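Purncombe Parents Board > House and Home > Marble-effect flooring with small children?

barretomum
We moved to Purncombe in May and the hall and playroom need new flooring. Quoted 2,852 for marble-effect tile, fitted. Anyone living with it? Mine are 3 and 5.

Nurkunard
Had it for 12 years. Wipes clean and hides crumbs. Cold in winter, so budget for a rug.

tall_paul
I'd say no. Anything dropped on tile breaks, and we lost a whole set of bowls in the first year. Go for sheet vinyl. Ours cost 459 and I fitted it myself over two evenings.

Nurkunard
Vinyl dents though. We had it in the old house and the sofa legs went straight into it.

tall_paul
Put cups under the legs. Ours has no dents after almost four years.

F Caldeira
Fernanda from Drosedport here. I agree with Paul about breakages but not about vinyl in a hall. Ours lifted at the front door where the wet boots go. Ask your fitter what the subfloor is before you choose anything. If it's old boards you'll need ply down first, and that should be on the quote.

barretomum
It's concrete. He says it needs levelling, and that's included.

F Caldeira
Then tile is fine. Get a mid-grey grout, pale grout looks grubby by Christmas.

tall_paul
Still think it's a lot of money for a playroom.

barretomum
Probably going for tile in the hall and asking for a separate price on the playroom. What are people doing about noise? Toys on a hard floor are loud and we have a neighbour through the wall.

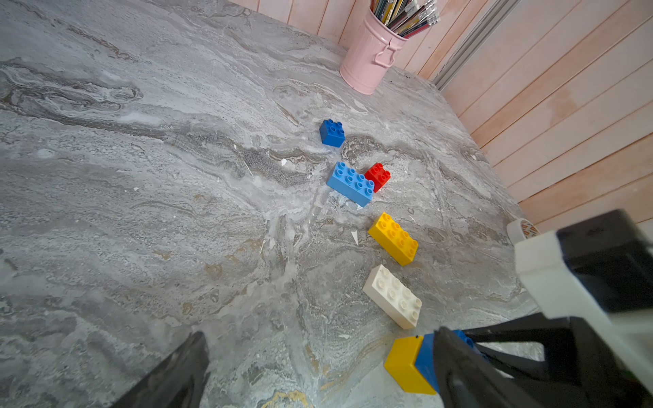
Nurkunard
Thick rug with a felt underlay, right up to the party wall. We got ours cut to size and it made a big difference.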